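# Kit de Bancada Trultora para clubes de robótica

**Equipamento partilhado - página do clube de robótica Soler**
Última revisão: 21 de novembro de 2020

O Trultora é o conjunto que usamos nas sessões do clube para tudo o que envolve apanhar, mover e pousar coisas numa mesa. Foi montado por alunos ao longo de dois anos letivos e hoje é o equipamento mais reservado da oficina. Quem entra em fevereiro, quando abre a segunda fornada de inscrições, começa sempre por aqui, e ainda bem: é um kit generoso com principiantes e aguenta muita tentativa falhada sem se queixar.

Esta página reúne o que vem no kit, o que se pode fazer com ele, o que convém saber antes de ligar e como reservar. Se já trabalharam com ele, saltem diretamente para as notas de montagem, que foram todas reescritas.

## O que inclui

- Mesa de trabalho branca, de canto arredondado
- Suporte de sensor para montar junto ao pulso do braço
- Sensor de profundidade com cabo de dados
- Barra de ferramentas preta, com etiqueta
- Cabo de ferramenta com conector em ângulo
- Caixas de plástico para as peças (há mais no armário, empilhem à vontade)
- Conjunto de 248 peças de treino Protton, em saco
- Caderno de bancada, em papel, que fica sempre junto do kit
- Software Temex já instalado no computador da oficina

O braço em si não sai da oficina. Tudo o resto pode ser requisitado por equipas que queiram preparar peças ou ensaiar o programa noutra sala, desde que volte na mesma sessão.

## O sensor de profundidade

É a parte preferida de quase toda a gente, e percebe-se porquê. Assim que a nuvem de pontos aparece no ecrã pela primeira vez há sempre alguém que passa dez minutos a acenar-lhe com a mão! O sensor vai montado num suporte curto de metal, preso à articulação, e acompanha o braço em todos os movimentos. Isso quer dizer que o programa tem de saber onde está o braço no momento exato em que a medição é feita. É um belo exercício de geometria, e foi o tema do primeiro trabalho escrito do grupo.

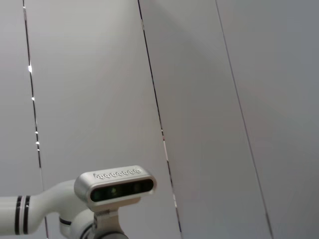 *O sensor de profundidade no seu suporte, com os painéis claros da parede ao fundo.*

Superfícies lisas e claras dão mais trabalho ao sensor do que parece. Uma parede sem textura tem pouco a que ele se possa agarrar, e as primeiras medições contra painéis lisos costumam sair cheias de buracos. Vale muito a pena fazer esse teste de propósito, guardar o resultado e depois repetir com uma caixa ou uma folha impressa à frente. A diferença ensina mais do que uma hora de teoria.

Alguns valores que usamos por omissão no Temex:

| Parâmetro | Valor do clube |
|---|---|
| Distância mínima a considerar | 200 mm |
| Velocidade máxima do braço nas sessões de iniciação | 2 cm por segundo |
| Tempo limite de cada tentativa | 60 segundos |
| Filtro de suavização | ligado |

A velocidade está baixa, sim. Já houve pedidos para a aumentar e a resposta é sempre a mesma: primeiro três ensaios seguidos bem feitos, depois falamos. As equipas de competição têm um perfil próprio, com outros limites, que só abre com a palavra-passe da equipa.

## Pulso, barra e cabo

A ferramenta liga-se ao braço por uma barra preta aparafusada à face do pulso. A barra tem etiqueta, e é por ela que se identifica no caderno de bancada. Anotem sempre o que está escrito na etiqueta antes de começar - temos mais do que uma barra e os furos não ficam todos no mesmo sítio, de maneira que um programa afinado para uma delas falha por uns milímetros na outra. Uns milímetros chegam para largar a peça fora da caixa.

O cabo faz uma volta por baixo da barra e entra num conector em ângulo. A folga dessa volta é intencional. Se a apertarem com abraçadeiras, o pulso deixa de rodar até ao fim e o cabo puxa pelo conector; se a deixarem demasiado comprida, roça na borda das caixas quando o braço desce. O comprimento certo aprende-se rodando o pulso à mão, devagar, com o programa parado, e olhando para o cabo durante todo o percurso.
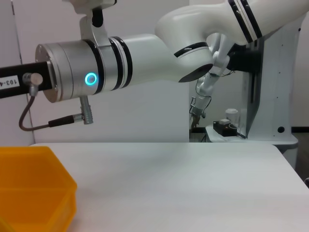

*Pulso do braço com a barra preta e o cabo em volta; em baixo, uma caixa amarelo-alaranjada sobre a mesa.*

As caixas coloridas são mais úteis do que as transparentes para quem está a começar com visão. O contraste com o tampo branco é enorme e o programa de exemplo encontra o rebordo sem grande afinação. Quando isso já funciona bem, passem para uma caixa clara e vejam o que acontece aos vossos limiares de cor. Quase sempre é preciso recomeçar, e é aí que a coisa fica mesmo interessante!

### Montagem, passo a passo

1. Parar o programa e confirmar no ecrã do Temex que o braço está em repouso.
2. Encostar a barra à face do pulso e pôr os parafusos todos à mão, sem apertar.
3. Apertar em cruz com a chave do kit.
4. Ligar o cabo ao conector em ângulo até sentir o encaixe.
5. Rodar o pulso devagar de um extremo ao outro.
6. Montar o suporte do sensor e ligar o cabo de dados.
7. Correr a rotina `verificar_bancada` e esperar pela mensagem final.
8. Escrever no caderno: equipa, barra usada, hora de início.

A montagem completa leva cerca de 60 minutos na primeira vez. Uma equipa com prática faz isto em muito menos, mas não há prémio para a rapidez nesta parte.

## Trabalhar de perto

Há uma zona junto à ferramenta em que as imagens deixam de ajudar. Quando a peça está quase entre os dedos, uma câmara montada no pulso pode ficar sem foco e mostrar só manchas claras e escuras, por muito boa que seja a luz da sala. Quem programa pela primeira vez tende a confiar na imagem até ao último instante, e o resultado é um braço que hesita precisamente quando devia fechar.
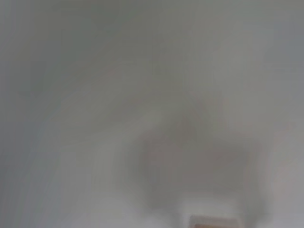 A solução que adotámos no clube é dividir a aproximação em duas fases. Na primeira, com o braço ainda afastado, o programa mede tudo o que precisa: posição da peça, orientação, altura do tampo. Na segunda, desce em linha reta com os valores já guardados e ignora a imagem. Parece um passo atrás, mas a taxa de acerto sobe logo nas primeiras tentativas e os alunos ficam com um programa mais simples de ler.

Para as equipas mais avançadas há um desafio em aberto: usar a própria mancha desfocada como informação. Uma região escura que cresce, uma zona clara que aparece no meio dela... será que dá para tirar daí uma estimativa grosseira da distância? Uma das equipas do ano passado chegou a ter um protótipo a correr, e o código está na pasta partilhada para quem quiser pegar nele. Está mal comentado, avisamos já, mas as ideias são ótimas.

## Projetos que já saíram deste kit

**Separador de peças.** O clássico. As peças Protton são despejadas na mesa e têm de acabar em caixas diferentes conforme a forma. É o projeto de entrada e também o mais repetido nas apresentações às famílias.

**Empilhador cego.** O programa só pode medir uma vez, no início. A partir daí constrói a torre de memória. Cai muito. É o projeto mais divertido de ver e o que deu origem à regra das duas fases.

**Mapa da bancada.** O braço percorre uma grelha de posições e junta as medições do sensor num só modelo da mesa. Foi apresentado na mostra regional e ainda usamos o resultado como fundo no simulador.

**Passa a peça.** Dois programas independentes que têm de combinar quem larga e quem agarra. Exige bastante coordenação entre as equipas, mais até do que entre os braços, e recomendamos que só o tentem depois do separador.

## Perguntas frequentes

**É preciso saber programar?**
Não. O Temex tem um modo por blocos que chega para o separador de peças. A passagem para texto faz-se quando a equipa quiser, e os dois modos podem conviver no mesmo projeto.

**Podemos usar peças nossas?**
Sim, e gostamos muito quando acontece. Evitem vidro, líquidos e qualquer coisa que desfaça em migalhas. Peças impressas em 3D funcionam lindamente, sobretudo com duas faces paralelas.

**A rotina de verificação parou a meio. E agora?**
Em nove de cada dez casos é o cabo de dados do sensor. Desliguem, voltem a ligar e corram a rotina outra vez do início. Se parar no mesmo ponto, deixem nota no caderno e chamem quem estiver responsável pela oficina.

**Podemos mudar a posição da mesa?**
Por favor, não. Todas as calibrações do clube dependem dela. Se alguém lhe der um encontrão, corram `calibrar_tampo` antes de continuar.

**O kit serve para a competição?**
Serve para os treinos e para a prova de manipulação. Na prova livre cada equipa leva a sua própria ferramenta, mas pode prepará-la nesta bancada.

## Reservas

As reservas fazem-se na folha afixada à porta da oficina ou no calendário partilhado do clube, por blocos de uma sessão. Cada equipa pode ter dois blocos marcados em simultâneo. Nas semanas antes da competição, as equipas inscritas têm prioridade e os restantes blocos abrem na véspera.

No fim da sessão, as peças voltam ao saco, as caixas ao armário e o braço à posição de repouso. A barra pode ficar montada se a equipa seguinte usar a mesma; confirmem no calendário.

Ficheiros disponíveis na pasta partilhada: manual de bancada, programas de exemplo para o Temex, modelo 3D do suporte do sensor e lista de peças Protton para reposição.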